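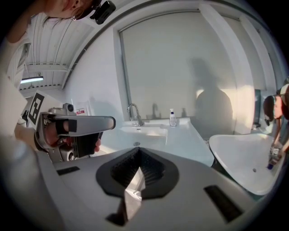

What does the Pivon gripper kit cost with both handles?
$1,127 plus freight, according to the Gilo shop page.

1 min read

kong_sceptic
Steep for light grey plastic. Who's paying that?

tradie_mel
We bought 2 kits. Setup was fine – the manual wasn't.

kong_sceptic
Fine for how long? The warranty is 14 days.

ideo_fan
Disagree, it's 14 days for returns. Cover is separate.

kong_sceptic
Show me where it says that.

Related
Pivon spare jaws
Gilo freight delays, June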